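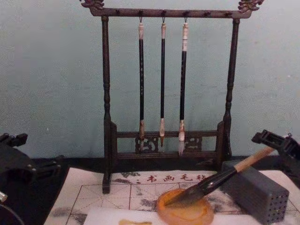
Figure 4.1. Brush rack with pegs and hooks along the underside of the crossbar.

Unit 4: Brushes, Ink and Absorbent Paper
Course handout, Materials of Writing and Drawing

Reading before class: course packet, the chapter on capillary flow. Bring the ruled practice sheets from Unit 3. The worksheet at the end is due at the start of Unit 5.

4.1 Scope

Unit 3 dealt with rigid pens, in which the tip has a fixed shape and the ink is fed through a slit. This unit covers the pointed hair brush. The tip of a brush changes shape under load, and the ink is held between the hairs. Both facts affect line width, and they have to be treated together.

4.2 Parts of the brush

The handle is usually bamboo or wood. The head, or tuft, is set into the end of the handle with glue or resin. In most East Asian brushes the head has a core of longer hairs and one or more outer layers. The layers leave a small space near the base, and this space serves as the reservoir.

Terms used in the rest of the unit:

Tip: the final few millimeters of the head, where the longest hairs meet.
Belly: the widest part of the wet head.
Base: the part of the head nearest the handle, including the bound section.
Free length: the distance from the handle to the tip.

Free length and base diameter are the two measurements to record for any brush. Measure with the head wet and shaped to a point. A dry head that has been opened up gives a base diameter that is too large.

4.3 Hair types

Goat hair is soft, takes up a large amount of ink, and recovers slowly after bending. Weasel hair is stiffer and springs back, with less capacity for the same size of head. Mixed-hair brushes place a stiffer core inside a softer outer layer. The result is intermediate in both respects, and beginners generally find these easiest to control.

Stiffness of a single hair rises steeply with its diameter. For a round solid fiber it goes as the fourth power. A hair that is 10 percent thicker is therefore stiffer by over 40 percent, all else equal. Real hairs are tapered and have a hollow or porous center, so the rule should be used for comparison only.

4.4 How the head holds ink

Wet hairs are pulled together by surface tension. Between two parallel hairs the liquid forms a curved surface, and the pressure inside the liquid is lower than the pressure of the air. The narrower the gap, the larger the difference. Gaps are smallest near the tip, so ink tends to stay there until something with finer pores draws it away. Paper does this.

In a dry brush the hairs stand apart. Fully underwater they also spread, as there is no air surface to pull them in. The point forms when the brush is lifted out of the water. This can be checked in a clear glass in under a minute.

4.5 Ink

Stick ink consists of soot and animal glue, pressed and dried. It is ground with water on a stone. The glue keeps the soot particles from clumping and fixes them to the paper on drying. Bottled inks may use animal glue or a synthetic binder; check the label before mixing brands, and do not leave either kind to dry in a brush.

Viscosity increases with grinding time and with evaporation. In a heated room the ink on an open stone will thicken noticeably over a class period. Add water a few drops at a time and stir with the end of the stick.

Glue gels when cold. Ink that was usable in the evening may be too thick at 7 a.m. in an unheated studio. Warming the stone slightly restores it.

4.6 Paper

Sized paper has been treated to slow absorption. Unsized paper has not, and ink spreads through it sideways from the line. For a given paper the distance of spread grows roughly with the square root of contact time. A brush held still for four seconds gives twice the spread of one held for one second, provided the head does not run out of ink.

Three papers are supplied for the exercises. The Patwary sheet is unsized and thin. The Kavedholm sheet is half-sized. The Zaso sheet is fully sized and has a smooth and a rough side -- use the smooth side unless told otherwise. Stock number 2848 is the half-sized sheet in the supply room; the number is printed on the wrapper and not on the sheets.

4.7 Line width

Line width in a single stroke depends on:

(a) the height of the handle above the paper, which sets how far the head is bent;
(b) the direction of travel relative to the bend;
(c) speed, through contact time;
(d) the amount of ink left in the head.

Items (a) and (b) determine the contact patch. Items (c) and (d) determine the spread beyond it. On the Zaso sheet the second pair can be ignored for most purposes. On the Patwary sheet they dominate at low speed.

At high speed with a partly emptied head the contact patch is no longer covered continuously. Ink reaches the high points of the paper and misses the low ones, leaving streaks of bare paper. This is called flying white. It appears sooner on rough paper and with stiff hair.

4.8 Cleaning and storage

Rinse in cool or lukewarm water until the water runs clear. Hot water softens the adhesive at the base. Press the head gently from base to tip between two fingers, shape the point, and hang the brush by its loop with the tip down.

Hanging keeps water from draining back into the base, where it can loosen the glue and split the end of a bamboo handle. Leave space between heads. Brushes without a loop may be dried flat with the head over the edge of a shelf, then moved to a roll. Do not replace the plastic cap that comes with a new brush. It traps moisture and bends the outer hairs.

Rolled storage is suitable for dry brushes only.

4.9 Worksheet

1. Record free length and base diameter for two brushes of different hair. Compute the ratio for each.

2. Using the Uvo practice ink undiluted, touch the loaded tip to the Patwary sheet for one, two, four and eight seconds. Measure the diameter of each dot after drying. Plot the spread against the square root of time and comment on any departure from a straight line.

3. Repeat item 2 on the Kavedholm sheet.

4. Draw straight strokes 100 mm long on the Zaso sheet at three handle heights. Keep the speed as even as possible. Report mean width, and state where along the stroke you measured.

5. Explain in a short paragraph why a brush standing tip down in a water jar loses its point. Refer to 4.4, and treat separately the bending of the hairs against the bottom of the jar.

Label all sheets on the back in pencil. Ink labels show through the Patwary paper.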